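Residency diary, Pluvell Paper Conservation Workshop
February, 4:30 p.m.

The treatment of the Dridis parish registers continued today. Ngọc Giáp completed surface cleaning of the second volume, and the leaves were returned to their folders in the original order. Of the 151 leaves in that volume, 52 require repair along the gutter, chiefly where earlier tape has been removed. The remainder will be pressed and rehoused without further work.

Mareike Buschmann reviewed the condition report and asked that the iron gall ink entries be listed separately. This was done before lunch. It was also agreed that no leaf showing ink loss will receive a water-based adhesive until the test strips have been read.

The order for repair tissue was increased to 1000 sheets, to be shared with the map room. Delivery is expected before the end of the month. The humidity log for the north store was signed and filed. I have still to write to the parish concerning the missing index.
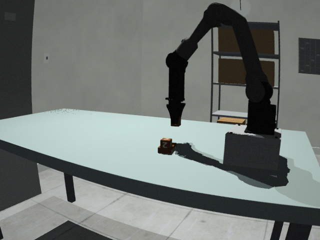
Which leaves will be repaired first?

The 52 leaves with gutter damage, beginning with those that carry no iron gall ink.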